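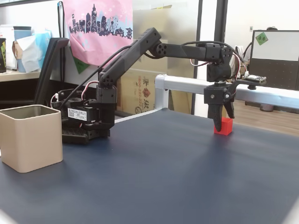 Questions people keep asking me about the Kovdale swap

I run the Kovdale seed and plant swap with my friend Catalina Alarcón, and every spring my inbox fills up with the same questions. So I finally wrote down my answers. If yours isn't in here, write me anyway, I like mail!

Do I have to bring something to take something?

Nope. Bring what you've got, and if you've got nothing, come in and fill your pockets (within reason, please, there was a man with a suitcase one year). A lot of our best swappers started out with empty hands and came back the next May with six trays of peppers.

What kind of seeds can I bring?

Vegetables, herbs, flowers, native stuff, whatever you grow. I only ask that they're less than four years old, and for onions and parsnips make that one year. Old parsnip seed just sits there. I've wasted whole beds on it and I'd like to spare you.

How should I pack them?

Small paper envelopes or folded newspaper. Write the name of the plant, the year you saved it, and anything odd about it, like "gets huge" or "slugs love this one." Skip the plastic bags unless the seeds are bone dry. I opened a bag of beans last year and the smell followed me home.

I bought a hybrid tomato. Can I save seed from it?

You can, but the babies may not look or taste like the parent. I've done it with a cherry type and got something close to a golf ball, pretty tasty too. Just write "from a hybrid" on the envelope so the next person knows it's a gamble.

What is the Bravo bean and why does everybody want it?

It's a purple-podded climbing bean that Lautaro Núñez has been growing on his fence for ages. He named it Bravo and I've never gotten a straight story out of him as to why. It's sweet, it doesn't go stringy, and it climbs like mad, so give it tall poles. He brought 3,000 seeds to the last swap and they were gone in 45 minutes. Limit is ten per person now. Sorry!

Can I bring live plants?

Yes please, as long as they look healthy. Check under the leaves before you load the car. No mint unless it's in a pot with a label, and no bamboo, ever. Catalina is still digging hers out.

How many people come?

We had 213 through the door at the last one, up from 134 the year before. Come early if you're after tomatoes. Come late if you like free leftovers and a quiet chat about squash.

Is there parking?

There's the gravel lot behind Zernuvico Hall, and it fills up fast. Hemov Street is fine too, just stay off the side with the driveways.

Can kids come?

Of course. There's a table where they can plant a sunflower in a paper cup and take it home. Wear clothes you don't care about, grown-ups included.

I missed it. Can I still get seeds?

Drop me a note with what you're looking for and I'll dig through the leftovers box. Right now it's mostly kale and calendula, plus a fat envelope marked "squash???" in handwriting I don't know.

Last updated 6/18/19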